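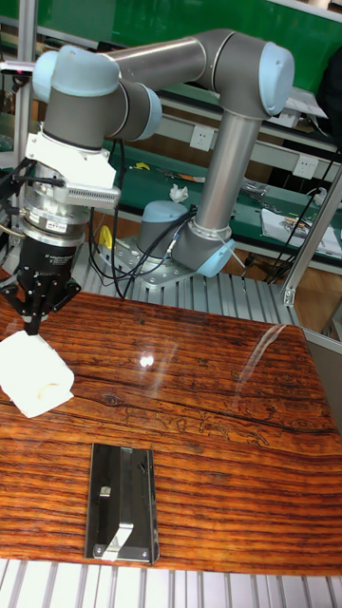 Robot arm with three-finger gripper, wood-grain tabletop.

Taltlow catch log

README, last touched in December

Hello, and thanks for downloading. What you've got is my tidied-up log of carp and catfish sessions from the two ponds at Taltlow, plus a smaller set from Bergeron, the day-ticket water up the road. I started it as a notebook for my own fishing, then Shalini Prajapati offered me hers, and it got out of hand (in a good way!).

There are 430 sessions in total. A session is one angler on one peg on one day, whether or not they caught. Please don't skip over the blanks, they're real and they were cold.

What's in the folder

sessions.csv has one row per session: date, water, peg, start and finish times, number of rods, bait, weather in a few words.
fish.csv has one row per fish, tied back to the session by session_id. Species, weight, time landed, which rod.
pegs.csv lists the 39 pegs across the three ponds with depth at one rod length out, what the bottom is like, and whether there's shade after lunch.
notes.txt is everything that wouldn't go in a column. Some of it is rude about bream.

Units and how things are written down

Weights are in grams. We weighed in pounds and ounces on the bank and I converted afterwards, so if the numbers look oddly precise, they aren't. Anything under 200 grams was never weighed and has the weight left blank, but the fish still gets its row.

Times are local, 24-hour clock. A start time is when the first bait went in and the finish is when the last rod came out, so walking and setting up don't count. I used to log arrival times instead, and you'll find the old ones in a column called start_old. Ignore it unless you're curious about how long I take to put up a brolly.

Bait is free text in the raw notes and a fixed list in the file. I did the sorting by hand. "Bread" covers flake, crust and the awful bread paste Shalini swears by. "Pellet" is any pellet over 6 mm. Anything smaller went under "feed" even when it was on the hook, and I know that's a bit daft, but changing it now would break the sums in version 1.

Things to watch out for

Peg numbers changed on the top pond when the reeds were cut back. Old peg 7 is new peg 9, and old 8 has gone completely. I've used the new numbers all the way through, with the old ones kept in pegs.csv.

Bergeron is thin. Most of those trips were in summer and nearly all were evenings, so I wouldn't compare it with Taltlow month by month. I tried, got very excited about a pattern, and then noticed it was just me finishing work early in July.

Catfish weights on one set of scales read 300 grams heavy for a while. Silviu Cozma spotted it when he hung a full water container on them, bless him. Those rows are corrected and have a "y" in the column scale_fix, so you can undo it if you'd like the originals.

We also fish the pegs we like! The shady end gets far more visits than the car park end, and a high total there mostly tells you where we sat. Divide by hours before you say anything about a "best" peg.

Names and privacy

Anglers are A, B and C in the files. Guests are all lumped together as G. I took phone numbers out of the notes and a couple of remarks about people's casting.

Using it

Help yourself, for a club talk, a school project, a chart for the tackle shop wall, whatever you fancy. A mention of the Taltlow log would be lovely. Please don't sell it on.

If you find a mistake, send me the session_id and what you think it should say. I check messages in the evening, usually after nine, and fixes go in with the next version.

Still to do

Water temperature from the paper sheets (half typed up)
Moon phase, only because Silviu keeps asking
Sort out the two sessions that finish before they start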